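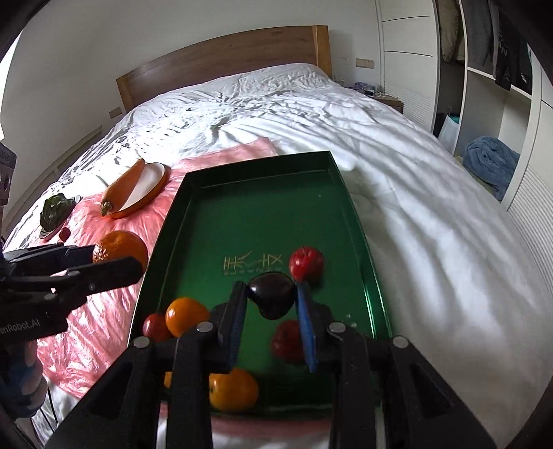
Lena Pawłowska
Member, Kallstead Neighbors Help

Home | Ask | Topics | Food & Kitchen | Unanswered | Log in

Plums from the store never ripen, they just go soft and sour

I buy plums most weeks once October comes and the peaches are gone. They are hard when I get them. I leave them on the counter, and after a few days they are soft on the outside, but the inside is either sour or dry and kind of mealy. Last Wednesday I opened one that looked perfect and the flesh near the pit was brown.

I have tried the windowsill, the fridge door and a closed plastic bag. The plastic bag was the worst, they got sticky and two had mold. I buy the dark purple ones mostly, from the Tretmont store on the bypass, and sometimes a bag from the Saturday stand when I get there early enough.

Is there a way to do this right or am I buying bad plums? I would also like to know if the whitish dust on the skin should be washed off right away. My mother always washed everything as soon as it came in the house and I do the same.

Tags: fruit, plums, storage

Igor Ostrowski

Both, probably. I worked the produce department at a grocery in Clomport for 8 years and plums were the thing people brought back most.

A plum will soften after it is picked but it doesn't get much sweeter. If it was picked too early you end up with a soft sour plum and there is no fix for that at home. So pick them out one at a time if the store lets you. Look for full color all the way around, with no green near the stem. Heavy for the size is good. Wrinkles at the stem end mean it has been sitting.

Put them in a paper bag with the top folded over, at room temperature, out of the sun. Check every day. Press near the stem with your thumb, lightly. When it gives a little, it is ready and can go in the fridge, where it will keep a few more days.

The brown and mealy part is usually cold damage. Plums that are not ripe yet don't do well at in-between cold, and a lot of home fridges run in the low 40s. Ours had a thermometer and it sat at 43 whenever the door had been opened a lot. You can't see the damage from outside, and it may have happened before you bought them. If you get it twice in a row from the same store I would buy somewhere else for a while.

The dust is called bloom. It is a natural wax. Leave it on and wash the plums right before you eat them. Washing early puts water on the skin and that is how you get mold, especially in plastic.

Nikola Witkowska

I just cook the sour ones. Cut in half, pit out, cut side up in a baking dish, a spoon of brown sugar over them, 30 minutes at 375. Good on oatmeal. If they're really mealy I put them through the blender after.

Also don't pile them up. I lay mine in one layer on a tray or a big plate, because the ones on the bottom of a bowl bruise and you don't find out until the weekend.

Hubert Kwiatkowski

put a banana in the bag

Lena Pawłowska

Thanks. I did the paper bag with 2 plums first to see, and they were ready on the third day. One was good and the other was still a bit sour, so I guess that one was picked early like Igor said. I stopped washing them ahead. Did not try the banana, we don't usually have any. The rest of the bag is going in the oven tonight.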